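Section 7. When the jaws stop closing evenly

I lost a whole December morning to this fault, so please read it before you start swapping parts! On the Plarken hand-held grippers it shows up as one finger arriving before the other, and folded cloth slides out sideways.

Caution: keep your fingertips out of the linkage while you test. It's quick, and it pinches.

1. Put down everything you're holding and stop the recording.

2. Rest the gripper on something soft — I use the bed I'm folding on — with the jaws pointing away from you and nothing between the blue pads.

3. Look along the ribbed body at the pivot pins on both sides. Any pin standing proud of its arm is your likely culprit. Check the angle of the pads too, and write down what you find.
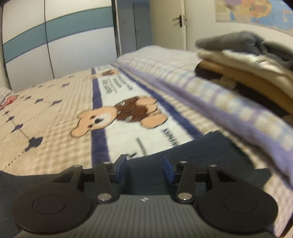
4. Push a proud pin back with your thumb, then open and close the jaws 18 times. If it creeps out again, stop using the gripper and ask Jarosław Jasińska for a new pin. Please don't glue it (I tried, and the arm seized).

5. Now try it on cloth. Denim is my favourite for this, as the thick seams find a weak grip faster than a T-shirt ever will. Take one end in each gripper, and keep the cable on the outside of your wrist.

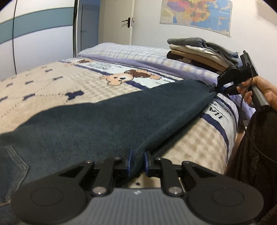
Lift slowly, only a few centimetres, and hold for a count of five. If one end drops, go back to step 3 and do both grippers this time.

Note: fault code 267 in the Proteveck log means the same slip. Clear it before the next run or the log carries on adding to the old entry.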